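Home Essays Kitchen Table Archive About

Can It Clear a Table Yet?

I've been promised a robot that picks up after me since I was a kid, so I think I've earned the right to be a little cranky about it. 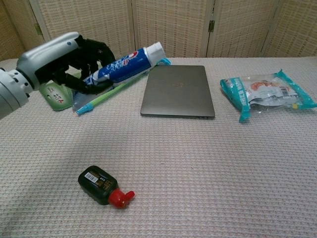 Maarja Kairys wrote to me after my last column that I'm grading these things way too hard, that her dishwasher can't load itself either and she'd never give it up. Fair enough! But her dishwasher finishes the dishes. What I want to know about a robot hand is whether it finishes anything.

Picking up a tube of toothpaste is hard, I get that. It's squishy, it's slick, and it changes shape when you squeeze (ask my bathroom mirror). Five years ago I'd have bet money against it. And then there's the rest of the table: a toothbrush, a crinkly snack bag, a laptop you really don't want anybody squeezing. Each one needs a different touch, and each one lives someplace else in the house. My kids know where the toothpaste goes and they still don't put it there.

The shop floor is further along, I think. My cousin packs parts at Enell, and the arm at her station does 900 boxes a shift, same box, same spot, all night long. Lean a box at a funny angle and she has to walk over and fix it. My house is nothing but funny angles.

So my answer is not yet, but I've quit saying never. I'd pay 70 bucks a month for one that could do the bathroom counter and leave my laptop alone. Maarja says she'd pay 32, and only if it does socks.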